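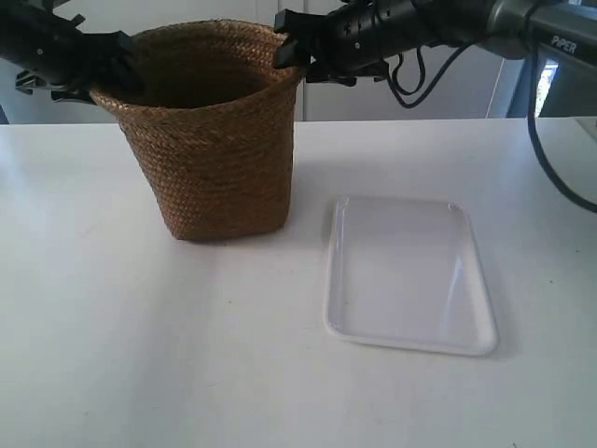
One arm would have been enough, Ververidis wrote back after our first update, and two arms only double the number of grips that can go wrong. Our report starts from that objection because it shaped the tests we ran.

The project, called Skamoler, compared two sets of finger pads, the hard Prirmont pads and the softer Stotetti pads, on a two-arm setup. The task was to grasp a woven basket by the rim on both sides, lift it, and set it down again. We made 168 attempts, 112 with both arms and the rest with one. The operator sat at the controls and had the wrist camera views on a monitor.
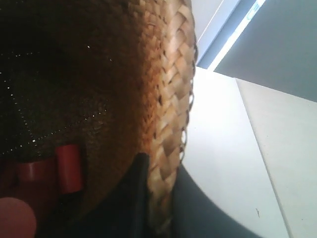 Grip depth was the first thing we had to settle. If the fingers close too high, they hold only the outermost strands. If they go too deep, they push the wall inward and the basket turns. A plaited rim also gives the pads an uneven surface, and near the outer edge, where small loops and loose ends stick out, there is little solid material to hold. We set the closing point 5 millimeters below the top of the rim and kept it there for the remaining attempts.

The Stotetti pads slipped less often. The Prirmont pads were easier to place — they do not bend on contact — but they lost the rim more often when the two arms rose at different speeds.
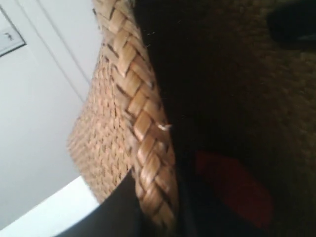

Camera focus turned out to matter more than resolution. The operators judged distance mainly from the part of the view that was sharp. With the braid in focus and the corners soft, the angle of the rim could be read from the plaits, but objects off to the side were hard to place. For that reason we added the fixed overhead view after attempt 67.

On the objection from Ververidis, we partly agree. Single-arm grasps took less time to set up, but the basket swung in nearly all of them. We plan to repeat the single-arm attempts in March with a slower lift.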